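Kitchen & Dining > Wood Care > Sticky finishes

September 2021, posted by Coline

I have a big wooden bowl that used to be the nicest thing I owned. In August I decided to treat it with oil, which the internet assured me was a relaxing ten-minute job. I used what was in the pantry, meaning sunflower, and I used plenty of it, on the theory that the bowl looked thirsty. 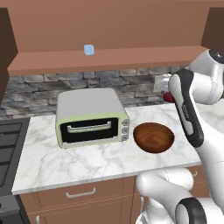 It has now been 31 days and the bowl is still tacky. If I set a napkin in it, the napkin stays. It also smells faintly of old crayons. I've wiped it with a dry cloth, then a damp cloth, then the first cloth again out of spite. My sister says to run it through the dishwasher, but my sister once ironed a raincoat.

Can I get the oil back out, or do I own a decorative flytrap? And if it can be saved, what should I have used? I would like to put food in it again. Fruit at least. Salad if I'm feeling brave.

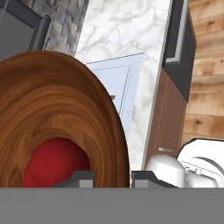
Wooden bowl with something red down inside.

Posted by Evon

Not a flytrap yet. Sunflower oil goes gummy as it ages and then it goes rancid, and that's your crayon smell. I did the same to a cutting board with olive oil and ate garlic bread that tasted like a candle for most of a winter.

Skip the dishwasher. Hot water and a long soak are how bowls crack. What worked for me:

Mix warm water with a good squirt of dish soap and scrub along the grain with a nylon pad. Rinse fast, dry with a towel, and stand the bowl on its edge so air gets to both sides. Do it again the next day. If it's still sticky after 2 rounds, make a paste of baking soda and water, rub it in, leave it for 14 minutes (I had a podcast that long, there's no science in it) and wash it off.

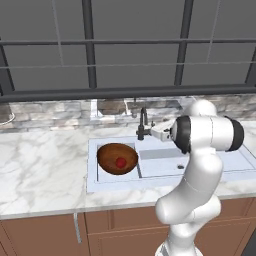

Then leave it alone for a few days. This was the hard part for me - I kept petting it to see if it was dry. Keep it out of the sun and away from the oven while it sits.

When it feels like plain wood again, use food-grade mineral oil from the drugstore. Put on a thin coat, wait overnight, and wipe off whatever is still on the surface. A thin coat means you think you've been stingy. If you like a bit of shine, you can follow it with a board cream that has beeswax in it.

One warning: if the bowl came with a hard, glossy finish, the oil may never have gone in at all, and you've been polishing the outside of a raincoat. Put a drop of water on a clean spot. If it just sits there in a bead, wash the gunk off with soap and don't oil it again.

Posted by Hladun

just sand it
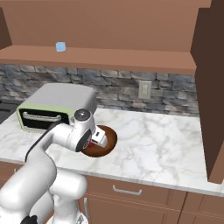 220 grit then 320. takes an afternoon. wear a mask because the old oil clogs the paper and the dust is nasty. don't do this if it's shiny like Evon said, you'll go through the finish and be back here with a different problem. walnut oil is fine too if nobody in the house has a nut allergy, but it needs weeks to cure and you don't sound patient

Posted by Coline

Did the drop test. It beaded. I have spent a month moisturizing varnish. Soap it is, and I won't be telling my sister.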